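3.2 Wear and layout in shared metal bins

Figure 4 shows a bin from the Skelby site during the mixed-contents period.

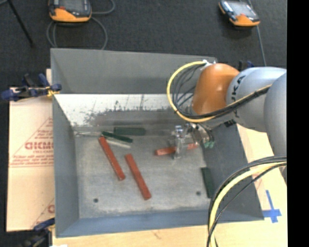

Figure 4. Grey metal bin on a wooden tabletop, holding red bars and dark green pieces. The bright strip along the back wall is discussed in Section 3.3.

3.3 Where the surface goes first

The bins in the study are open-topped and made of grey metal. They stand on tables at working height, and people take parts from them and put parts back through the whole of a shift. We recorded the state of the inside surfaces at both sites, Skelby and Nonholm, at the start of the study and again in December. Marlies Strebel did the recording at Skelby and Meinrad Thaler at Nonholm. Each used the same sheet, which divides a bin into the floor and the four walls and asks for the kind of mark found in each area: scratch, scuff, clouding, or bare strip.

The back wall was the area we had not planned for. Our first sheet had a single line for all four walls, and it was changed after the first visit to Skelby. In the bin in Figure 4 the upper part of the back wall is smooth and medium grey, while the strip below it is bright and worn, with dark scratches and short vertical scuffs. The border between this strip and the darker grey band is irregular and speckled. We use the term "bare strip" for wear of this kind, whatever its width.

The floor wears differently. Its scratches are cloudy and spread over a wide area, and in the same bin there is a paler worn margin near the front. Workers at Skelby told us that they pull long parts toward themselves before lifting them, and Strebel noted this habit on most of her visits. At Nonholm, where parts are shorter, Thaler recorded clouding in the middle of the floor and little at the front.

We did not measure the depth of any mark. The sheet records area and kind only, and the two recorders did not always agree on the line between a scratch and a scuff. Where they differed, the mark was entered as a scuff.

3.4 How the contents come to rest

The contents during this period were of mixed length and color. The bins were not divided, and workers were given no rule for placing parts. We were interested in whether long and short parts would settle in different areas when left to general use.

Two resting positions came up often enough to be given names. In the first, which we call "against the wall," a part lies along the base of a wall with its long side touching or nearly touching it. The wide dark green block at the back in Figure 4 is in this position. In the second, "open floor," a part lies at an angle away from the walls, as the two red bars on the left do. These are nearly parallel, one further forward than the other. Parallel pairs were common in the Skelby records, and workers said they tended to set a bar down in line with one already there.

Narrow parts were harder to assign. A narrow bar near the back may rest close to both the wall and the end of another part, and the recorders were told to enter it under the nearer of the two. Pale and translucent parts gave a further problem, as they are hard to make out against scuffed light grey metal. Thaler missed several of these in his first set of sheets and went over the bins again at Nonholm with a hand lamp.

Workers at both sites preferred to take from the open floor. They described parts against the wall as awkward to get the fingers behind, and these were usually left until last. This matches the practice reported from the earlier Soliman trial, in which parts along the walls stayed in place for up to three shifts. In our own records the longest stay was seven shifts, for a single block at Nonholm.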